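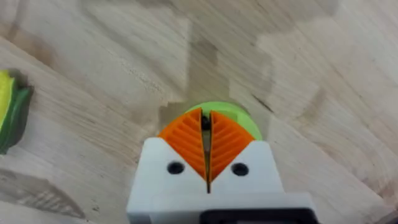 Cladico Soft Finger Set, orange, pair
Replacement fingers for the Prelcombe wrist gripper
Sold by: Abdel Rahman Robot Supply
Status: back in stock, new batch

READ THIS FIRST IF YOU BOUGHT A SET BEFORE JUNE

First batch had a fault. Fingers close fine, hold fine, then stick shut at the tips when the open command comes. Motor keeps pulling. Gripper says it's open, fingers say otherwise. If the arm then lifts, whatever is between the tips goes with it.

We got 22 reports. Most of them small stuff, a dropped part, a jammed cycle. In 3 cases the driver board on the gripper overheated and had to be replaced. No injuries reported to us. Stop using first batch fingers anyway, please.

How to tell which batch you have

Look at the root of the finger, flat side, where it goes into the housing. New batch has a small raised dot. First batch is smooth. Color is the same on both so don't go by that. Packing slip doesn't help either, we didn't change the part number (we should have).

What went wrong

Ribs near the tip were printed too thin. After a lot of closing on hard round things the tip rolls inward and the two inner edges grab each other. Worse on smooth objects, worse at high grip force. Worse again if the room is warm. Our bench test used foam blocks, which is why we missed it. Bench test now runs on hard plastic rounds and toy food as well, 200 closes at full force per pair before a batch ships.

What changed in the new batch

- thicker ribs in the top third
- slight outward lean at the tip, so full close leaves a small gap at the top
- raised dot at the root
- same screws, same spacing, no new calibration needed on most units

If your fingers are stuck right now

1. Hit the stop. Not pause, stop. Pause leaves the motor holding.
2. Pull the power to the gripper and wait 8 minutes. The board stays hot longer than you'd think.
3. Keep your hand out of the notch between the fingers. Stored tension, it lets go all at once.
4. Slide a plastic card in from the side and work it toward the root. No screwdrivers, they cut the ribs.
5. Take both fingers off. Even if only one looks bent, replace as a pair.
6. Before you power up again check the slit in the housing for bits of orange. Loose crumbs in there will jam the slide.

Set your force limit lower while you wait for parts. Half is plenty for light objects. And don't leave it running overnight, a couple of the burned boards were overnight jobs with no one in the building.

Free replacement

Any first batch pair, free swap, no receipt needed. Send a photo of the finger root and your shipping address through the contact form. You don't have to mail the old ones back, cut them in half and throw them out. Burned boards also covered if the unit was running our fingers. Allow extra time for boards, they come from the Herkilcombe warehouse and that place is slow.

Sets bought from other resellers, same deal, just say where you got them.

Specs

Type: fin-ray, diagonal ribs, mirrored left and right
Color: bright orange
Fits: Prelcombe wrist gripper, white housing. Does not fit the older gray one, adapter is out of production
In the box: 1 left finger, 1 right finger, screws, plastic card
Not in the box: housing, motor, driver board

Care

Wipe with a damp cloth. No alcohol, no solvent, it makes the surface tacky and you're back to sticking again. Check the ribs every week if it runs all day. White stress marks at the base of a rib mean swap it out soon. Store them flat and out of the sun.

Common questions

Can I file down the old ones? People have tried. Dont. The tip tears.

Does the software fix help? A bit. The update adds a timeout so the motor quits pulling when the fingers don't move. Install it regardless of wich batch you have. It won't un-stick anything.

Do you have black? Not yet. Maybe after this is sorted out.

Orders placed before 2 pm go out same day. Swap requests go ahead of new orders until the backlog is gone.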